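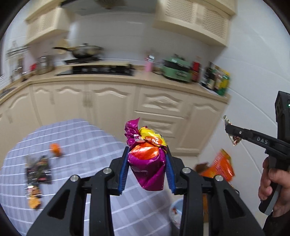
Gap at inside miter on cabinet crown, one wall out of square

posted by Laing

Installing crown on a run of painted maple uppers. The inside corner measures closer to 92 degrees than 90, so I cut both pieces at half the measured angle. The joint closes at the bottom and opens at the top by around 3 mm. The longer piece is 900 mm. Saw checks out square at zero. Should I recut or fill?

Zokmont

Caulk it. Paint hides everything.

Plilteo

Don't fill yet. A gap at the top only usually means the spring angle changed between the saw and the cabinet - the molding rolled a little when it was nailed. Cut two short test pieces from scrap and hold them in the corner against a backer strip. If they close, your miter setting is fine and the long piece is sitting wrong. Pull the last nail near the corner, shim behind the bottom edge and check again before recutting.

Masanobu Shibata

Agree with the test pieces. Also check that the two cabinet tops are level with each other. A small step between them will do the same thing, and no miter angle fixes that. For the final fit I cope inside corners on paint-grade work. Square-cut the first piece into the corner, cope the second and back-cut it slightly. It tolerates a bad wall much better than a miter does.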